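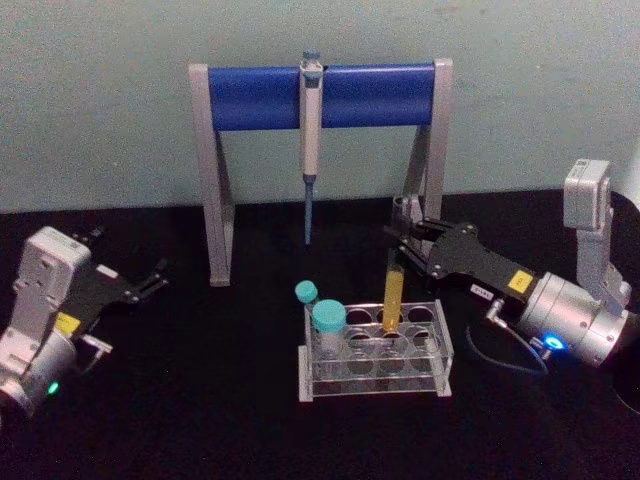

*The Homport bench, with a tube in the right gripper and the rack below it.*

**For release in September: Homport group posts its results on placing tubes in a rack**

Hi everyone, Gisela Grube here. I look after the tube handling work at Homport, and I've been bugging our press office for weeks to let me write this one myself (they gave in!). We've finished our study on teaching a two-armed robot to put a tube into a rack, and the full write-up is now free to read.

We started with 300 demonstrations, all done by people steering the arms by hand, and trained our method, Zamach, on those. Then we ran 600 trials on the bench, half with Zamach and half with our older controller. Zamach seated the tube in 290 of its 300 goes, and I was pretty chuffed with that.
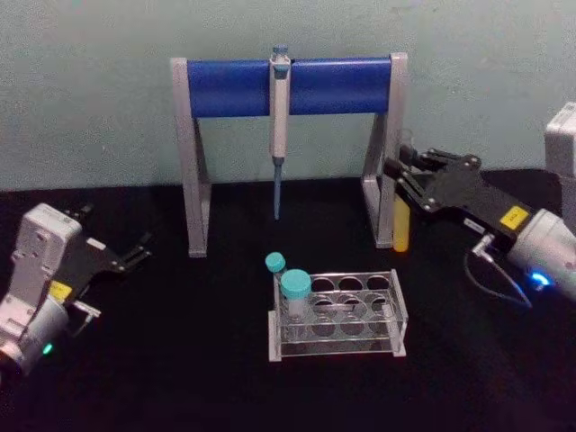
What changed is how the robot behaves near the hole. The old controller picked a spot and drove straight down. Zamach keeps correcting its aim the whole way, and if the base of the tube catches on a rim it backs off a little and has another try. My colleague Remo Bortolotti wrote that part, mostly in the evenings, and he's still fiddling with the colour calibration, so expect a small update.

It's slower, I'll admit. A placement takes around 6 seconds, and we'd like to get that down before the Marchetti lab at Sostley tries it on their own racks.
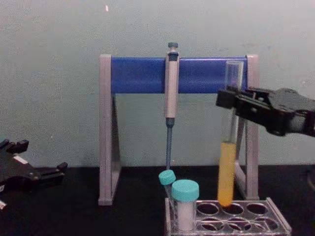
**RESEARCH / LAB AUTOMATION**

The paper, the training data and the code are all on the Homport site. If you'd like to organise a visit or have a chat about the numbers, ring the press office and ask for me or Remo. Mornings are best!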